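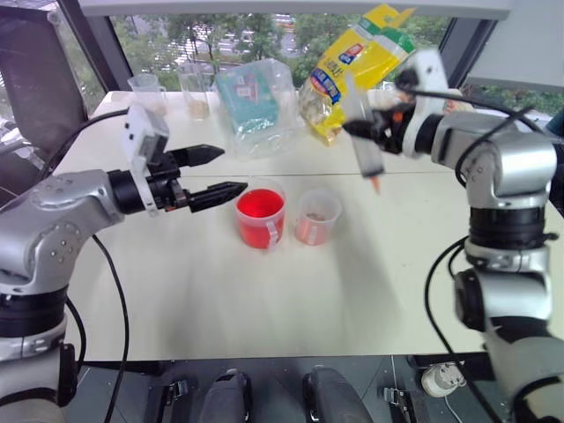

Right arm drifts down while holding syringe
Last updated: 4 February 2026
Filed under: Faults > Two-arm cells > Gripper and wrist

Cell: Clullville, window bench
Controller: Pirell, stock settings
Task: liquid and granules, red cup + small measuring cup
Status: open, workaround in place

Problem
Right arm sags at the wrist when it holds the syringe tip-down over the table. Slow, no alarm. Left arm fine, sits with fingers open at the red cup and doesn't budge. Drift is 9 mm over a long hold, enough to put the orange tip on the tabletop if we leave it. Has touched down twice. No spill, nobody near it, but I've stopped unattended runs.

Tried so far
- Re-zeroed right wrist. Same.
- Swapped grip force 900 to 700. Syringe slipped a bit, drift unchanged. Put it back to 900.
- Ran with empty gripper, no drift at all. So it's load or the cable.
- Re-routed the black cable over the top of the right arm with more slack. Better for one run then back again.
- Checked base bolts, tight.
- Restarted controller. Pointless but done.

Log
Hold error starts climbing soon after the grip closes. Fault counter at 2,410 and it never trips the stop, threshold looks far too high to me. Left arm counter hardly moves. Compared with the Grandport cell, they had somthing like this in May and it was the payload entry left blank after an update. Ours isn't blank but it's the old tool weight, from before the wrist housing was changed. Typed in new one, drift down by about half. Not gone.

Workaround
Raise hold height before the dispense step. Someone at the stop button for every run. Cups stay where they are, don't shift them closer to the right arm to save time. Syringe out of the gripper before powering down, the arm drops a little when the brakes go on.

Still to do
Ask Dizon for a spare wrist joint, and wether the brake lag is normal.
Lower the error threshold on right arm, test with water first.
Cable agian. Want to see it run with the cable unclipped the whole way down.

Don't close this till it's held overnight with a full syringe.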